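Rosário Prata
May 2022

Long thread on our semester project at Plellesari, for the people who asked after the open evening in Gallerport. It's a third-year robotics elective. We work in teams and each team gets a task and bench time. I'll go through how ours is going, including the parts that aren't going well.

The project is called Steseo. The brief from our supervisor was one line: two arms, household objects, put things where they belong. We picked packing a lunch as our main task and hanging a mug as our second.

The control is learned from demonstrations. One of us drives the arms by hand through the task, everything gets recorded, and the model trains on the recordings. Then it tries the task without us and we mark what it did.

The target we set in week one was 1,000 demonstrations by the end of semester. We're at 200 that I would call usable. I'll come back to the word usable.

Most of the first month was set-up. Bolting things down, running cables, working out which cable was the one that drops out when an elbow swings wide. It was the long black one, and it was the connector.

Advice for next year's group: label both ends of every cable before you plug anything in. We labelled one end. You still have to trace it by hand.

Advice again: write down your camera settings. We had auto exposure left on for the whole first batch. Footage from a morning session and footage from a late one looked like two different rooms, and the model treated them that way.

So that batch went in a separate folder and we started over with exposure locked. I was annoyed for a day. It was the right call.

Grasping soft things has been the hardest part so far. A hard block sits between two fingers or it doesn't. A rubbery one squashes, twists, and then springs back when you let go. Sometimes it stays stuck to one finger for a moment and lands somewhere you didn't plan.
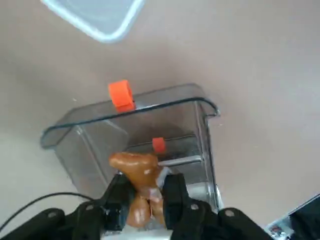 What helped was opening the fingers slowly at the end. When I drive it I now count to two on the release. It makes each demonstration a bit longer and the drops a lot tidier.

We tried grip tape on the fingertips too. It held better and let go worse, so we took it off again.

The other change was approach height. We were all coming in low over the rim of whatever we were dropping into, and clipping it. Once a bin has been nudged a couple of centimetres, the rest of that run is teaching the model something about nudged bins.

Now the rule is lift, travel, stop, lower. Four separate movements. It looks stiff when you watch it, but the trained policy copies the pause, and the pause is where it gets to correct itself.

On the word usable. After each session two of us watch everything back at double speed and sort it into keep, maybe and bin. Keep means the task finished and the driver didn't do anything strange on the way.

Strange covers more than you'd think. Reaching halfway, changing your mind and going back. Parking one arm in front of the other arm's camera. Talking to someone and letting the gripper drift while you talk. I've done all of them.

From our last long session we kept 33 and threw out 11. That's our best ratio so far. In the first week we threw out more than we kept.

Someone asked if the failures are worth anything. We do hold on to the ones where the driver drops the object and recovers cleanly. A model that has only seen perfect runs has no idea what to do after a drop. Ours used to go on and carefully place nothing.

It still does that now and then. It closes on air, lifts the air, moves across and opens over the container. Very confident about it.

The second arm is where the work doubled. With one arm you think about one hand. With two, whoever is driving has to keep both out of each other's way, and most of us forget whichever one isn't busy.

Our fix was to give the idle arm a proper parking position and make the driver return it there before the other one starts. It slows things down. We'll relax it once the basic task is solid.

Lids are a separate problem. A clear plastic lid is hard to see for the camera and not that easy for us. We move the lid around between runs so the model can't just memorise a spot on the table, and then it has to find a thing that looks mostly like table.
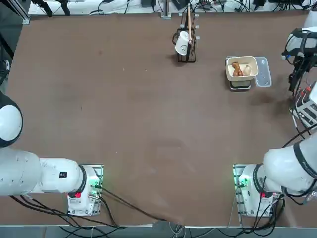 Rosário Prata

Carrying on. The mug task came from a second-year who sat in on one of our sessions and asked whether the arms could do anything about dishes. We said we'd try. It has eaten a fair bit of our time.

Getting a mug onto a rack is mostly about the handle. If the handle is pointing the wrong way when you pick it up, you either turn the wrist a long way round or put it down and regrasp. People regrasp without thinking. Our arms need that shown to them many times over.

It doesn't help that the wrist has limits. There's a band of mug positions where the gripper can reach the handle but can't then turn far enough to hang it. We mapped that out with masking tape, took the tape up afterwards, and now everyone on the team has a rough idea of where not to start.

Getting the tape up mattered. We left it down for one afternoon and recorded straight through, and I'm fairly sure the model was reading the tape. Success fell off as soon as it was gone. More footage in the separate folder.

A few people asked what the team looks like in practice. One person drives, one resets the table between runs, one logs. We swap after every set. Driving is tiring in the shoulders, resetting is boring, and logging is when you eat your lunch.

The reset job is underrated. The person resetting decides how varied the data is. If they always put the container back in the same place, you get a model that only works there. We use a sheet of random positions now so it isn't left to habit.

The log is a spreadsheet. Driver's initials, task, object, keep or not, one line of comment. My favourite comment so far is "sneezed". That one was binned.

We also found that drivers have styles. One of us is quick and swings wide, one is slow and very square. Train on both mixed together and the arm hesitates, like it can't pick which person to be. With more data that seems to settle down, but in a small set it's obvious.

So for the next stretch we've agreed on one way of doing each step, written out on paper and stuck up beside the driver's seat. No freestyling until we've got enough of the plain version.

Results, for those who like results. The pack task, one object, container in a familiar spot: works more often than it fails. Two objects: it does the first well and then often goes back for the first one again, although it's already in. We think that's a memory problem and it'll need something in the model to handle it.

Mug task: it picks up the mug reliably. It has hung it by itself a handful of times. I'm not going to give a percentage until we've run a proper test with fixed positions and someone outside the team doing the scoring.

Lids: not working. It'll touch the lid. It'll sometimes slide the lid. The flat edge gives the fingers very little to get under, and we may let both arms share the job, one pushing and one lifting.

Zepeda is the reason for the deadline. It's the inter-college meet in July, and the manipulation category this year is kitchen objects, unseen until the day. You get a short practice window and then scored runs.

The unseen part worries me more than the scoring. We've trained on a small set of things we know very well. Next week everyone is bringing in something from home that fits in a lunch container and isn't real food. Real food was banned after the banana.

We're also recording with the lights changed on purpose this time, and logged, so the model sees some variety without us losing track of what it saw. It feels odd after spending so long getting the exposure locked.

If you're a first-year wondering whether to take this elective: you don't need to be strong at the maths to start. You do need to be okay with doing the same small thing a great many times and writing down what happened.

You'll also need to be fine with stopping. Our rule is that anyone can call a stop at any time for any reason and the driver doesn't argue. The arms are slow, but they're heavier than they look and they don't know where your hand is.

Bench sessions are open if you want to come and watch. Put your bag under the side bench, keep off the floor near the cables, and please don't lean on the table while we're recording. The cameras pick it up.

Replying to a few at once. Yes, the recordings will be shared with next year's group, including the bad folder. No, we're not building a dishwasher-stacking version. Yes, you can have a go at driving, at the end of a session, once the log is closed.

And for the person who asked how long one demonstration takes – under a minute if it goes well. The reset takes longer than that, which is why we're short of 1,000.

I'll add to this thread once we've done the fixed-position mug test. Next job is a new bracket for the cable run on the left side, then more packing runs with the new objects.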